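## 4. Opening the service counter for the day

This section is for counter staff of the Hurkach municipal office. You need your staff card and the Skalico queue program, version 2. If your card is not ready, please ask Yae Hamada in Personnel before Thursday.

1. Sign in to Skalico with your staff number. Do not use the number of a colleague, even for a short time.
2. Choose your counter from the list and press **Open**. The sign over the counter changes after a few seconds.
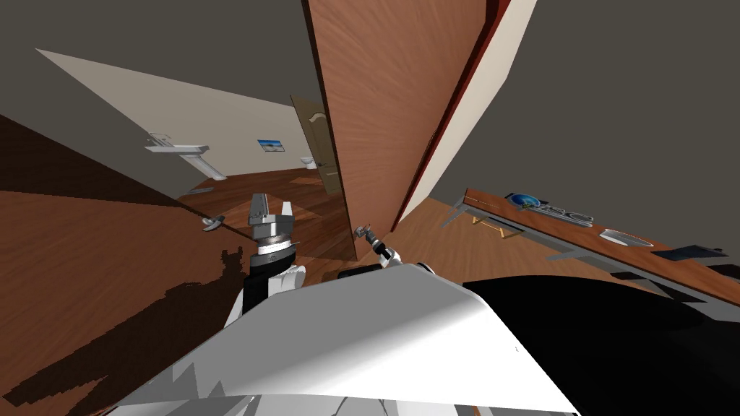

3. Set the daily ticket limit. The normal limit is 600. In October, when residents renew their parking permits, set it to 1,000.

**Note:** The program accepts a number up to 1,030. The extra 30 tickets are kept for residents with a written appointment, so please do not give them to walk-in visitors.

4. Print one test ticket and check that the name of the office is correct.
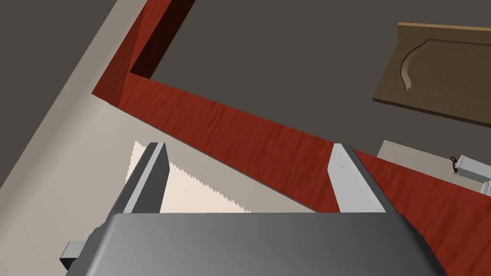 If the name is wrong, press **Reload office data** and print again. When it is still wrong after the second ticket, call Junpei Tsuji and use the paper tickets until he comes.

5. Select the services you are trained for. A service without a check mark will not be sent to your counter.

**Caution:** Do not press **Close day** when you go to lunch. This button cancels all waiting tickets, and they can not be restored. Use **Pause** for breaks.
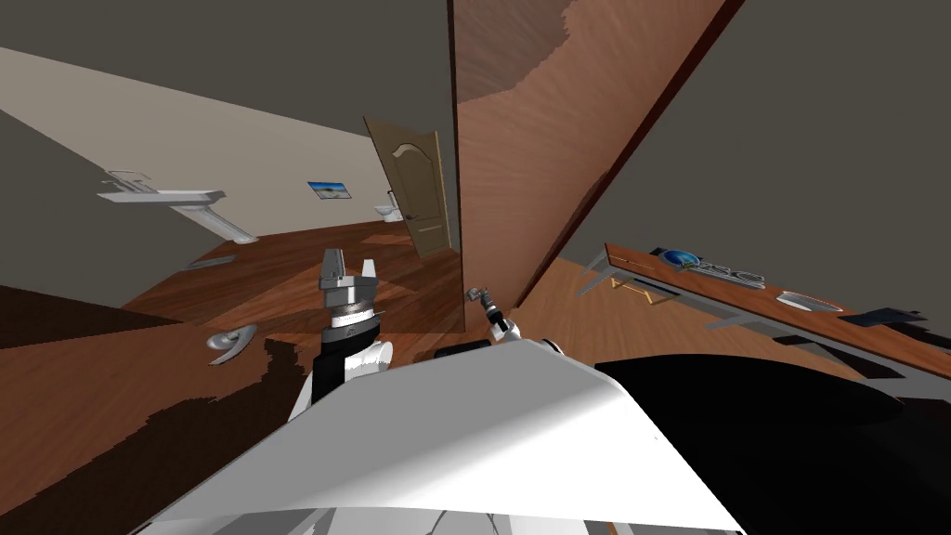

During a pause, your waiting tickets move to the next open counter. They keep their place in the line. Press **Resume** when you are back, and check the counter number on the screen before you call the next resident.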